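Presupuesto para pinzas de mano y un brazo pequeño: ¿qué comprar primero?
32 comentarios · compartido 11 veces
Última actualización: abril

Hola a todas y a todos, escribo desde el taller con el café todavía caliente y la hoja de cálculo abierta, a ver si entre todos me ayudáis a no meter la pata con el dinero.
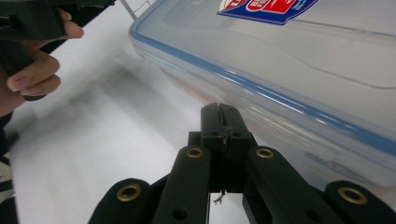 **Lo que tenemos y lo que nos falta**

Os pongo en situación, y perdonad que me enrolle. Somos un grupo pequeño dentro de Ralia y llevamos desde el otoño recogiendo demostraciones con pinzas de mano, una en cada mano, para tareas de cocina y despensa: coger recipientes, abrir tapas, apilar, volver a guardar. La parte de las tapas es la que más nos gusta y la que más disgustos nos da. Un recipiente grande de plástico translúcido con ese borde azul parece la cosa más tonta del mundo hasta que intentas agarrarlo por el lateral largo con unos dedos que no son los tuyos.

Ahora nos han aprobado una partida para equipo y tengo que entregar la propuesta antes de que acabe abril. Lo que estoy barajando es esto:

- un segundo par de pinzas de mano de Pravar, a 788 euros el par
- recambios de dedos, a 30 euros el juego
- una mesa regulable, 257 euros, que la que tenemos me deja la espalda hecha un acordeón
- un brazo Lui con base de sobremesa, para probar por fin lo aprendido en una máquina de verdad (el precio está pendiente de oferta y ahí es donde se me encoge el corazón)

Mi inclinación es dejar el brazo para la siguiente partida y gastar ahora en pinzas, mesa y muchos recambios. Mi compañera Rungnapa opina lo contrario y me ha dicho, con todo el cariño, que llevo un año comprando guantes sin subirme al ring. Así que aquí estoy. ¿Vosotros qué haríais? Contadme también lo que os salió mal, que de eso se aprende una barbaridad.

Un abrazo grande,
Kamonchanok Kaewkla (kkaewkla)

**somkiat_y**

¡Qué alegría leerte por aquí otra vez! Yo voy contigo casi en todo. El segundo par te lo va a agradecer todo el mundo desde la primera mañana, y te lo digo después de pasar una temporada larga con un solo juego en el que, cada vez que se aflojaba algo, nos quedábamos tres personas mirando cómo una cuarta buscaba la llave allen. Esas horas no aparecen en ningún presupuesto y son carísimas.

Donde te discuto es en los recambios. «Muchos» es una palabra peligrosa. Nosotros compramos una caja entera de dedos, cambiaron el anclaje en la versión siguiente y todavía tengo la caja debajo de mi mesa haciendo de reposapiés. Compra lo que vayas a gastar en una campaña y deja el resto como línea reservada, si tu administración te lo permite.

Ah, y pregunta si los casquillos de latón de las articulaciones se venden sueltos. En tu foto se ven en los eslabones y en las almohadillas. A nosotros fue justo ahí donde nos empezó a aparecer la holgura, y con holgura los dedos cierran torcidos y las demostraciones valen bastante menos.

**Prasert Limsakul**

Buenas. Yo soy del equipo de Rungnapa, aunque no tengo el gusto de conocerla.

El brazo hay que comprarlo antes. Entiendo perfectamente el miedo, es el trozo gordo de la tarta, pero hay una cosa que solo se descubre cuando montas la pinza en la muñeca de un robot: la mitad de los gestos que haces con la mano sin pensar, el brazo no los puede hacer. No llega, o llega con el codo metido en la mesa. Con los recipientes grandes pasa muchísimo. Tú te acercas al lateral con una inclinación comodísima para tu muñeca y luego el Lui, o el que sea, se queda pidiendo perdón a mitad de camino.

Si recoges demostraciones un año entero sin comprobar eso, te arriesgas a repetirlas. Y repetir demostraciones sí que es dinero, aunque salga de otra casilla.

Dicho lo cual, la mesa cómprala mañana. Con la espalda no se juega.

**kkaewkla**

Prasert, ay, me has dado donde duele - lo del codo lo sospechaba y no quería mirarlo. Somkiat, apunto lo de los casquillos, que además es una pregunta facilísima de hacerle a Pravar y no se me había ocurrido.

¿Y alquilar? ¿Alguien ha alquilado un brazo un par de meses solo para comprobar el alcance?

**prapai.s**

Yo alquilé, a través de Skirkska, y te cuento la experiencia completa, que tiene su miga.

El brazo llegó bien, la gente fue amabilísima por teléfono y el manual estaba en un idioma que hablábamos. Hasta ahí, diez sobre diez. Lo que no habíamos presupuestado era todo lo de alrededor: el seguro durante el transporte, la placa de adaptación para nuestra pinza, que tuvimos que mecanizar fuera, y el tiempo de que alguien de prevención viniera a decirnos dónde poner la seta de emergencia. Entre unas cosas y otras perdimos la primera quincena del alquiler sin mover el brazo ni un centímetro. Si alquilas, ten la placa hecha y la visita de prevención concertada antes de que arranque el contrato, por favor te lo pido, que a mí todavía me da rabia.

Aun así lo repetiría. Salimos de allí sabiendo qué posturas podíamos grabar y cuáles no, y pegamos unas marcas en la mesa que siguen puestas.

Prapai Sangkhawat

**somkiat_y**

Prapai, eso de las marcas me parece precioso y muy sensato. De todas maneras sigo sin ver claro que haga falta un brazo físico para saber si llegas o no llegas. Con el modelo del fabricante en simulación, las medidas de la mesa y una tarde de paciencia tienes una respuesta bastante decente, y gratis. Nosotros lo hicimos así.

**Prasert Limsakul**

Con todo el respeto, Somkiat, y sabes que te leo siempre: la simulación te dice si llega la muñeca. Del contacto con una tapa que cierra a presión te dice bastante poco. El recipiente se desliza sobre la mesa, la pared de plástico cede, los dedos se abren un pelín... A mí la simulación me prometió unas aperturas de tapa que luego en el laboratorio fueron un desfile de tápers por el suelo.

**somkiat_y**

Eso no te lo niego. Pero entonces estamos hablando de dos preguntas distintas, y Kamonchanok había preguntado por el alcance. Para el alcance me quedo con la simulación; para el contacto te doy la razón y le invito a un café a quien encuentre otra cosa que no sea probarlo.

**rungnapa_j**

Bueno, pues soy la famosa Rungnapa, Rungnapa Jitpraphai para serviros. Me han pasado el enlace y he venido corriendo a ver si ganaba.

Confirmo lo del ring. Quiero añadir una cosa desde dentro, que Kamonchanok es demasiado buena para ponerla: nos pasamos de optimistas con el material consumible. Recipientes, por ejemplo. Los cierres se van ablandando de tanto abrir y cerrar, y un recipiente blandito ya no te enseña lo mismo que uno nuevo. Yo pediría varios repetidos del mismo modelo y los iría rotando. Es una línea baratísima en la propuesta y siempre se nos olvida.

También revisaría las pinzas actuales antes de firmar las nuevas. Ampliad la foto y mirad debajo del bloque central: cuelga un hilillo deshilachado, o un alambre fino, yo con la foto no lo distingo. Puede ser una tontería. Pero si resulta ser de algo que trabaja, quiero saberlo antes de pedir otro par igual, y quiero que Pravar me conteste por escrito cada cuánto hay que cambiarlo.

**kkaewkla**

Rungnapa, te tengo a cuatro metros y me entero por el foro, ¡hay que ver! Lo miro después de comer con la lupa buena.

**prapai.s**

Me encanta este hilo. Kamonchanok, una cosa práctica: cuando pidas la oferta del Lui, pide que te desglosen la base, la controladora y la formación. A nosotros nos venía todo en un bulto y, al separarlo, vimos que la formación la podíamos hacer con una persona en lugar de con el grupo entero. Y pregunta el plazo de entrega antes que el precio. Un brazo que llega cuando ya se ha cerrado el ejercicio te puede dejar sin partida, y eso sí que es llorar.

**kkaewkla**

Vuelvo con deberes hechos y con la propuesta cambiada, que para eso os he dado la lata. Queda así:

- 2 pares de pinzas en total, el nuestro y el nuevo de Pravar (788 euros), siempre que nos respondan a lo del mantenimiento y a lo de los casquillos
- cuatro juegos de dedos de recambio, 120 euros, y ni uno más, Somkiat, prometido
- la mesa, 257 euros, con unanimidad
- recipientes repetidos, en una línea propia
- alquiler del Lui para después del verano, con la placa mecanizada antes y la compra aplazada hasta ver el resultado

La parte que comparto con Somkiat la hago esta misma semana: alcance en simulación con las medidas de nuestra mesa. Si me salen codos imposibles ya en pantalla, adelantamos el alquiler.

**Prasert Limsakul**

Yo seguiría comprando el brazo, que conste en acta, pero es una propuesta muy razonable y la defendería sin sonrojarme. Guarda hueco para transporte y seguro, que Prapai lo ha dicho bien clarito y en tu lista no lo veo.

**kkaewkla**

¡El seguro! Lo añado ahora mismo. Gracias, gracias y gracias. Os escribo cuando conteste Pravar.

**rungnapa_j**

Y cuelga también las medidas de la mesa cuando las tengas, por favor, que las necesito para el plano de la placa.

Mostrando 14 de 32 comentarios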